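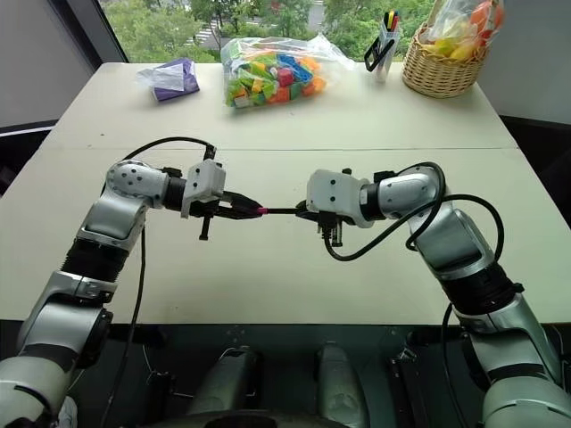
The pen cap test: Glenys Fairweather on why your house is still yours to clean

Glenys Fairweather ran packing lines for a mail-order firm in Hundgate before she took up her present work, which is telling companies whether the robot they want to buy will earn its keep. Mostly, she says, it won't. I met her in Plalville, where she was going through the numbers on a two-armed machine for a client she wouldn't name.

She likes small chores. A salesman will want to show you boxes being stacked, and she will ask him for a marker and a cap.

"Everybody's kid can do it," she says. "You hold one end, you hold the other end, you pull straight. If you pull crooked it sticks. If you squeeze too hard you bend something. You've done it ten thousand times and you couldn't tell me how."

Her notebook for the spring has 135 tries at small two-handed jobs, on machines from several makers. She won't give me a success rate. The makers all want to argue about what counts as a success, she says, and she is tired of the argument. Does it count if a person put the pen in the right place first? Does it count if it takes a minute and a half?

"I timed myself doing the same job. I got bored of timing myself."
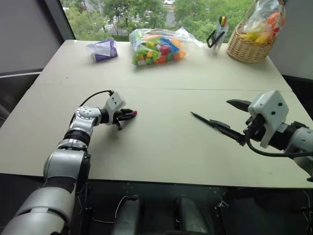
What bothers her more is the space between the demonstration and the kitchen. A clear table in good daylight is a kind place to work. Her own kitchen table has mail on it, a cat some of the time, and a jar of pens that are half dried out. "Put the machine there and ask it which pens to throw away. Then we can talk about chores."

I tried the other side on her. Gerrit Mtshali, who plans store layouts at Prosell, had told me that two years ago he wouldn't have let a robot arm near a shelf, and that he now has one on trial sorting returns in a back room. It got through 967 items in its first month. Fairweather asked how many a part-timer would have done. I had put that to Mtshali too, and his answer was 1,717.

"Well, there you are," she said. "And the part-timer can answer the phone."

She does give some ground. Two arms working together used to be hopeless, in her view, and they have become merely slow. She thinks a shop floor will get there before a home does, as a shop can change its shelves to suit the machine. When a warehouse manager at Leung asked her in December whether to wait or buy, she told him to wait and fix his lighting.

Would she have one at home, if it were free?

"Where would I put it?" she says. "I'd have to move the table."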